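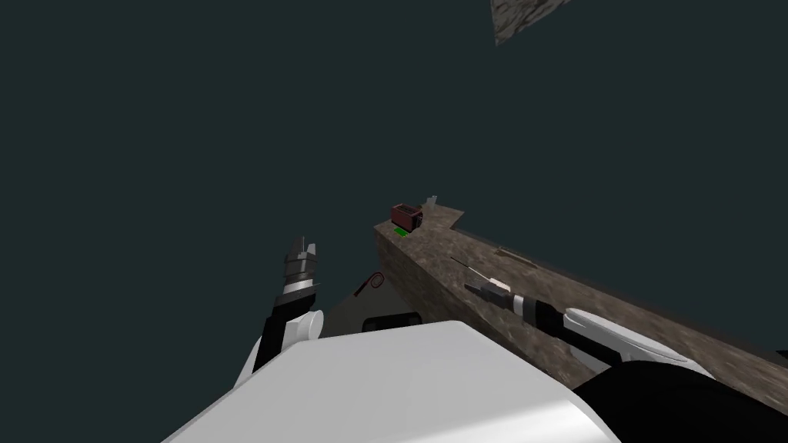 White against a flat, dark teal-gray.

Painting a Small Room in a Dark Color

Updated 4 October 2026

Dark paint is less forgiving than white. Roller marks show, patches show, and so does every spot where you went back to fix something. Most of the work is in the preparation and in keeping a steady pace on the wall.

These notes come from painting a back bedroom, a hallway and a half bath, all in dark grays and blue-greens.

Choosing the color

Buy a sample pot and paint two pieces of poster board. Leave a white border around the edge of each one. Move the boards around the room for a few days and look at them in the morning, in the late afternoon, and with the lamps on. A teal-gray can look nearly black in a north-facing room in January and plainly green on a sunny day.

Hold the board next to the trim you plan to keep. Bright white trim makes a sharp line against a dark wall. Cream trim can look yellow beside a cool gray. If you are not going to repaint the trim, choose the wall color to suit it.

I used a color called Landry Deep in the Estano eggshell line. Dead flat paint hides bumps better but picks up shiny rub marks wherever people brush past. In a hallway, go with eggshell or satin.

How much to buy

Measure the length of each wall, add them up, and multiply by the ceiling height. My bedroom came to 505 square feet. Taking off the door left 485. I did not bother to take off the window, which is small. Figure on two coats, and check the coverage printed on the can before you do the arithmetic.

Deep colors use a different base from white and often cost more. I paid $37 a gallon at Wandley Hardware. Buy all the paint at one time and pour it together into a large lidded bucket. Two cans mixed on different days may not match exactly, and you don't want to find that out in the middle of a wall.

Save a jar for touch-ups. Write the color name, the sheen, the room and the date on the lid.

Getting the walls ready

Vacuum the baseboards and the tops of the door casings. Wash the walls with warm water and a little dish soap, then go over them with plain water. Let them dry overnight.

Fill nail holes with light spackle. Sand, wipe, and check each one with a flashlight held flat against the wall. Anything that throws a shadow will show later. Deep dents usually need a second fill.

Prime the patches. Over a white or pale wall, use a gray-tinted primer on the whole room. The store can tint it for you. It saves a third coat in most cases.
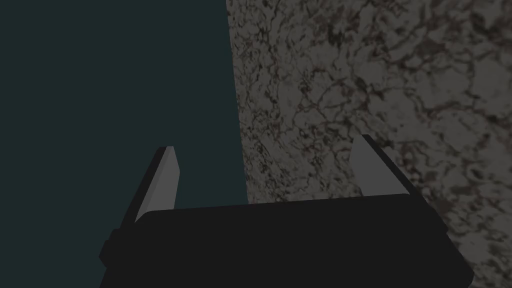 Take down whatever you can before you open the paint: switch plates, curtain brackets, hooks, the towel bar. Put the screws for each piece in a sandwich bag and tape the bag to the piece. It is also the time to decide what goes back up. Matte black fittings are popular, but against a dark wall they lose their shape. The black housing in the picture has only a faint difference in tone between its top and its angled side, and a black shelf bracket will look much the same. What you notice is the outline and the gap between the parts. If you want to see the bracket, get it in brass, white or plain steel. If you want it to disappear, stay with matte black.

Cutting in

Use a 3-inch angled brush if your hand is steady, and a smaller one if it isn't. Dip only the first third of the bristles and tap them against the side of the pail. Don't scrape them on the rim.

Cut in one wall and then roll that wall before moving to the next. If you cut in the whole room first, the edges dry and you get a band around the ceiling that is a slightly different shade. Painters call this picture framing. It is much worse in dark colors.

Press painter's tape down with a putty knife. Pull it while the paint is still a little soft, back on itself at a sharp angle. If it has dried hard, run a utility knife lightly along the edge first.

Rolling

Use a good roller cover with a medium nap. Wrap a new one in masking tape and peel it off to pull out the loose lint. Skip this and you will be picking fuzz out of the paint.

Load the roller well and work in strips from ceiling to floor, each one overlapping the last while it is wet. Finish with a light pass in one direction only. Don't go back to a spot that has started to dry. Leave it for the second coat.

The first coat will look terrible. It will be streaky and you will see the primer through it. Wait the full time on the can before the second coat, longer in damp weather.

Between coats, wrap the roller tightly in plastic and put it in the refrigerator. It will be fine the next day.

Living with it

Dark walls show dust and scuffs. A dry microfiber cloth takes care of dust. For scuffs, use a damp cloth and a light hand, and let the paint cure for a month before you try it. Melamine sponges leave a shiny patch, so keep them off the walls.

To touch up, use a small foam roller and almost no paint. Feather out past the mark. Touch-ups in eggshell may still show from the side. In the hallway I gave up and rolled the whole wall from corner to corner.

You will probably need more lamps than before. I put two in the bedroom where there had been one, and moved the mirror across from the window. The ceiling stayed white.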